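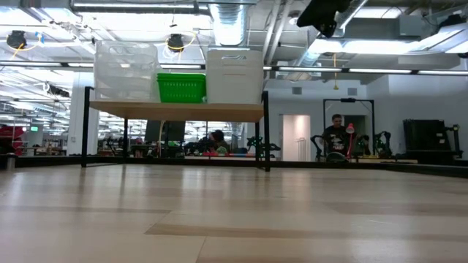
Bins up on the shelf, arms behind.

Kotden Community Help > Robots and Cells > Setup and Upkeep

Left arm drifts off its pick spot after a few hours, right arm is fine

Asked 4/19/18 | Viewed 1236 times

Hi all! I look after a two-arm bench cell at Sárközi and I love this thing, so please take this as a question from a happy owner. Two black arms facing each other across a wood top, extrusion frame, parallel grippers, bins at the back. The job is plain: pick a part out of a bin, hand it across, put it in another bin.

First thing in the morning both arms are dead on. By early afternoon the left gripper comes down a little to one side of where it should be, always toward the frame rail. The right arm never does it. I re-home and it's perfect again (so satisfying), and then it creeps off over the next few hours.

Yesterday it took 312 cycles before the fingers started touching the rim of the bin. The day before it was 556. I've swapped the fingers, run the homing routine from the Daker box in both the slow and fast modes, and loaded an older settings file in case I'd messed up the new one. Same thing every time. What should I look at next?

Reply 1 (accepted)

Great write-up, and a fun one to chase. If re-homing fixes it and it comes back slowly, I'd leave the software alone and get out the hex keys. My money is on the base plate. A plate bolted to a wood top can work itself loose in tiny amounts, and the arm that reaches the farthest pulls on it hardest. How I'd go at it:

Park the arm folded, power off at the Daker box, and wait until it's safe to put your hands in. Hold the base with both hands and rock it front to back, then side to side. Feel for a click. Put a pencil line on the wood along two edges of the plate before you touch a single bolt. Run half a day as usual, then check the line. If the plate has walked you'll see it at once!

When you tighten, go corner to corner a bit at a time. If the bolts go straight into the wood I'd really urge you to put through-bolts in with big washers underneath, or a backing strip. We did ours in May of last year and I haven't had to re-snug it since. Best afternoon I've spent on that machine.

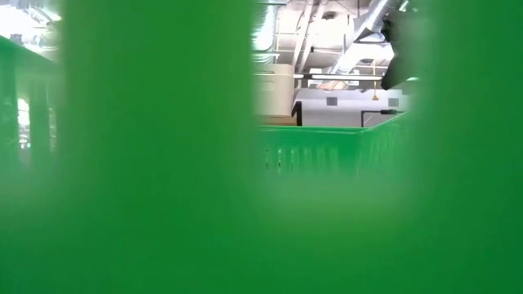

Page 7

One more thing on bins while you're in there. Plastic crates slide. Every touch from a finger moves a light one by a hair, and after a morning of that you can't tell whether the arm moved or the crate did. Screw down a couple of low stops and push the crate up against them before you do any measuring. I wasted a whole week on a "drifting" arm once before I thought of that.

Reply 2

could be the homing switch, had one go bad. new one fixed it. cheap part

Reply 3

I'd do everything in the first reply, and then look hard at the cable on the left wrist. A cable with too much slack catches on things, and one with too little tugs on the wrist every time the arm reaches out. Either can shove the gripper sideways, and you'd never see it in the joint readings if the give is in the finger mount or the plate.
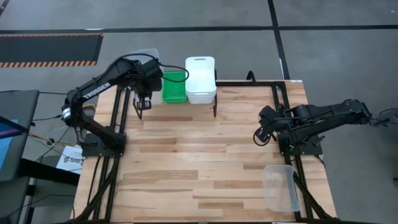 Move the arm by hand (power off) to the farthest pick, then the nearest, then fully folded, and watch the cable the whole way through each move. You want an easy loop at full reach and nothing that can drop over a bin rim when it folds back. I use Rirnitz sleeve with a hook-and-loop strap on each link, and I leave the strap nearest the wrist a little loose so the cable can slip through. Zip ties work too but you'll hate yourself the next time you have to pull a wire.

Then teach a check point. Mark a small cross on the wood somewhere both arms can get to, save it as a position, and send each gripper there at the start and end of the day. It takes almost no time and you get a lovely little record of what is moving and when. I put the readings in a notebook by the monitor.

Comment from the original poster

It was the plate! The pencil line had a gap you could slip a business card into by lunch. Through-bolts are going in tomorrow, and I've ordered sleeve for both arms. Stops for the bins are done already. The check point idea is brilliant, I had it running in ten minutes. Is there a torque you all use on the through-bolts, or just snug plus a bit?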